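News | Features | Research | Archive | Subscribe

FEATURE
Keeping Time: The Software Behind Two-Handed Demonstrations
Tuesday, February 17, 2026
By Marcus Iwasaki

Programmes that teach machines from human demonstration tend to be judged by their models. The software that prepares the demonstrations receives less attention, although it decides what a model is able to learn. At Stenow, where recording with hand-held grippers began in November, most of the engineering effort of the winter has gone into that earlier stage.

The task under study is modest. An operator works at a table with a gripper in each hand, a small box with a drawer, and a pen. One hand may steady the box while the other deals with the drawer and its contents. Each gripper produces its own video, and a further view is taken from head height. The streams must then be brought together into a single account of where both hands were, how far the jaws were open, and which object was being handled.

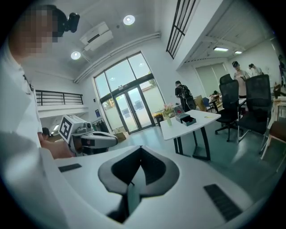
The institution's software group divides this work between two programs. The first, Bistetti, reads the streams and places them on a common clock. The second, Rothe, estimates the path of each gripper and marks the stretches in which the estimate should not be trusted. They were kept separate so that a recording could be realigned without repeating the tracking, which takes far longer to compute.

Alignment proved the more stubborn problem. Recorders started by hand do not start together, and their clocks drift apart during a long session. Bistetti first compares the time stamps and then looks for movements that are plain in more than one view, such as a quick turn of the wrist. Where the two methods differ by more than 30 milliseconds, the recording is held back and a member of staff examines it.

Tracking relies on two sources. Fixed features of the building, such as railings, window frames and ceiling lights, allow the position of a moving camera to be worked out from its own video. The square markers carried on the grippers supply the second source whenever another camera can see them. A marker gives a direct measure of the distance between the two hands, a quantity that drifts when each hand is tracked alone.

People moving through the background present a particular difficulty. Features found on clothing or on a passing figure may be stable for a second and then shift, drawing the estimated path with them. Rothe now discards any feature whose motion disagrees with that of the wider room. Reflections in polished floors are treated in the same way. 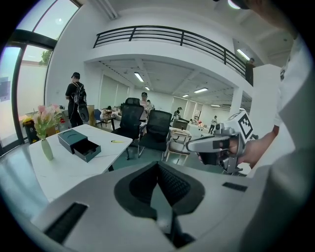 What the planner receives

Of the 2,952 recordings processed by the end of January, 9 in every hundred were rejected outright. A larger share passed with parts removed. The planner developed with Ekonberg accepts these shortened recordings, provided that the moment of contact is intact and that both hands are tracked on either side of it.

Contact is the point at which small errors matter most. A path that is wrong by a centimetre in open space does little harm. The same error inside a drawer places the jaw through the side of the tray, and a planner trained on such data will learn to aim there. The group therefore applies a tighter limit once a jaw comes close to an object, and uses the overhead view to check it.

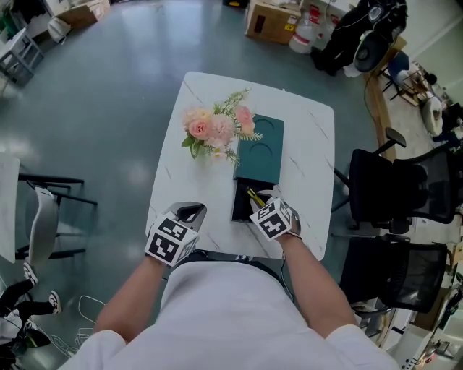 A revised version of Rothe, due later this year, will report its uncertainty for every instant of a recording in place of the present pass or fail mark. The planner would then give less weight to doubtful passages without losing them altogether. Early trials covered 2 weeks of sessions and are still being assessed.

The group has also asked that operators be shown the alignment result before leaving the table. At present the result is returned the following morning, when the arrangement of objects has usually been changed and the demonstration cannot be repeated on the same terms.

Related features
Calibrating Cameras in Daylight
Shared Clocks and Their Limits
Planning for Narrow Spaces
A Short History of the Square Marker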